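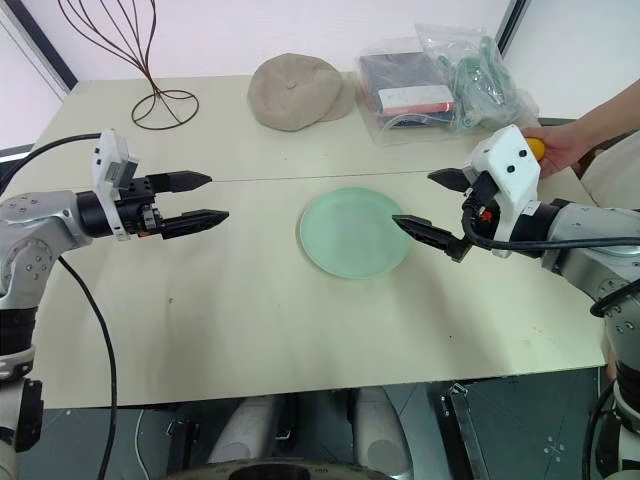 Gripper finger comparison, February

We spent most of February deciding which fingers to keep on the two arms at the Flosta bench. The choice was between the Dilex tapered finger, a long black point, and the Esari flat pad, which is wider and has a soft face. Both fit the same gripper body, so the arms, wrist mounts and controller settings stayed the same from one set to the next. Niloufar Ghasemi ran the trials and kept the log. I wrote the page and picked the photos.

The task was pick and place with household items: fruit onto a plate, a cap moved to one side, packaged goods in clear bags. We ran 615 attempts with each set of fingers. An attempt was counted as good if the item was set down where the operator wanted it and stayed there after the fingers opened. Nudging the plate was allowed. Pushing it off its mark was scored as a miss.

The flat pads were better on the bags. They trap more of the plastic and don't need to be lined up so carefully. The tapered fingers were better near the plate, where there is little room between the rim and the table, and they block less of the head camera's view. That last point mattered more than we had planned for. With the pads on, Niloufar had to lean on the wrist cameras for the final approach – and those lag behind the head view on our current controller.

Closing force is set on a scale that tops out at 255. We left both sets at the same value for hard items and lowered it for fruit. The tapered fingers put their load on a small area, so the fruit setting took two afternoons to get right.

Left gripper with a yellow object over the green plate, right gripper open on the other side. Tapered fingers on both arms.
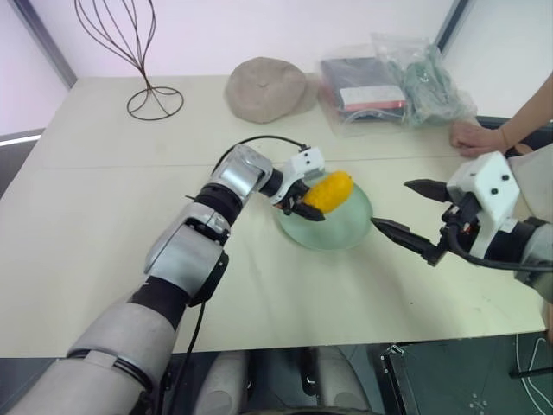
Can the two arms use different fingers at the same time?

They can, as long as each side has its own open and close limits saved in the controller. We ran a short mixed set with the pads on the left and the points on the right, and the only extra work was keeping two force tables instead of one.

For now the tapered fingers stay on. We will go back to the pads when the bag work starts in earnest, and by then the Tehrani controller should be in, with a faster path for the wrist cameras. The log will be posted once Niloufar has cleaned up the notes column.

Comments

gantrypete
Did you try tape or a rubber sleeve on the tips? We had the same trouble with pointed fingers and soft fruit. A thin sleeve fixed most of it, but they wear through fast.

Niloufar Ghasemi
We tried a sleeve on one pair. It helped with grip, but it rolled back toward the base after a while and I took it off. I may try again with a glued one.

mlowry
Would like to see the misses split by item. A single total hides a lot when half of the items are bags.

benchnotes
Same force value on both finger sets doesn't give you the same pressure at the contact. I'd be careful comparing drops on the hard items – otherwise a useful page, thanks.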